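# Prirnwood workshops agree on a common rule sheet for table robots

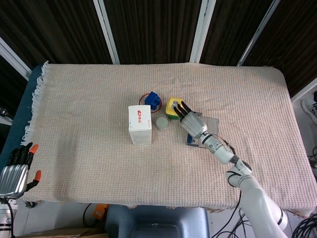 Five small workshops in Prirnwood have agreed to follow the same written rules when they run two-armed robots at a table with people nearby. The rules were prepared over the summer by Filenska, a local engineering office, and they come into use in October. They fill 16 pages, and most of them deal with ordinary matters: who may stand where, what may lie on the table, and what must be written down before the arms are switched on. One section is only about cables. Where black cables hang from a forearm and others lie tangled on the tiles, with a chair close to the same table, the sheet asks for two separate checks, one for the arm and one for the floor.

Until now every workshop had its own habits. At one place the operator said "clear" in a loud voice before each start. At another there was a lamp, and at a third there was nothing fixed, only the experience of the people who had worked there the longest. When staff moved from one workshop to another, which happens often in a town of this size, they had to learn everything again.

"We did not have a big accident, and I want to say this clearly," said Cristian Urrego, who led the writing at Filenska. "We had small things. A sleeve was caught. A person sat down at the wrong moment. If you write down the small things, you see that they are the same small things in every building."

Filenska collected 130 such reports from the five workshops. The names of the people were removed before anyone outside the workshop could read them. Cables and chairs appear in many of the reports. So do objects which were placed on the table by a colleague who did not know that a task had already started.

## What the rules say

The sheet divides the space into the table, the reach of the arms, and the walking floor. A person may enter the reach of the arms only when the operator has stopped the motion and has said so. Pausing the program from the screen is not enough for this. The stop button must be used, and the operator must keep it within the reach of one hand during the whole session.

For the floor, the rules ask that cables be led along one side of the table and held down at every place where people walk. Chairs which are not in use must be moved back behind a line of tape. A chair in use must stand outside the reach of both arms, measured when they are fully stretched and not in their resting position. This last point caused a long discussion, as two of the workshops have rooms so narrow that the line of tape would come very near to the wall. They have received 8 months to change the room or to limit the motion of the arms in the software.

Table covers are allowed. An early version of the text did not permit any cloth, but the people who prepare the tasks objected to this. Many of their tasks need a soft surface, for example to pick up thin plates or small blocks which slide on a hard table. The final version says that a cover must be fixed at the corners if it hangs over the edge, and that loose threads must be checked before work, especially near the fingers of the hand.

Objects are treated in a short section of their own. Each session must have a list of what lies on the table. Printed boxes and labels may stay as they are in the shop, in any language, but if a package holds something sharp, liquid or under pressure, this must be written on the list in words that all the staff in the room can read.

## Training and checks

Each operator will take a half-day course at Skika, the training center on the north side of the town. The course has no written test. The operator prepares a table, explains the preparation aloud, and then makes a stop when the trainer asks for it without warning. Those who forget the floor check are invited to come again.

The workshops will also visit each other. Twice a year, an operator from one workshop will spend a morning in another one with the sheet in hand, and will leave a page of remarks. Sánchez, the largest of the five workshops, has offered to keep these pages together and to send a summary to all the others.

Not everyone is fully satisfied. Some operators have told Filenska that the list of objects will take too much time when a task changes every few minutes. Urrego accepts that this is possible. He said that the list can be a photo with a few handwritten words, if the photo was taken after the last object was put in its place.

"I don't want people to fill in paper and forget to look at the table," he said. "If the paper becomes the work, they should call me and we will make it shorter."

The sheet does not replace national safety law or the instructions of the robot maker, and where these are stricter they must be followed. Filenska will give a copy free of charge to any workshop or school that asks for it. Remarks on the first version can be handed in at the Filenska front desk until 4 p.m. on working days, and a second version is planned for the spring.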